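Wondside Table Chores: data card
Version of November 2019

Can a machine clear up after breakfast yet? We built a simulated table to find out, and so far the crockery is winning.
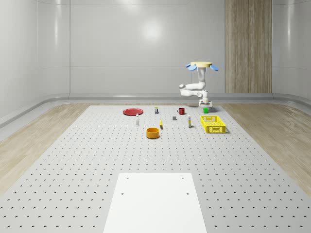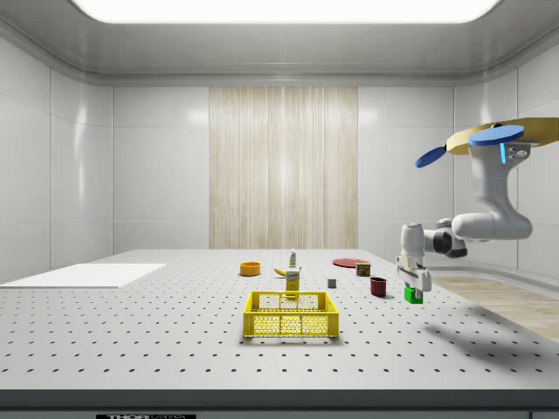 Contents: 168 episodes, all rendered. The task is to put everything in the yellow crate, which a bored teenager manages in 45 seconds, grumbling included. Our best policy finished 19 episodes.

Known issues: bananas roll off. Mugs get nudged. Colour labels are unreliable under glare.

Licence: see file.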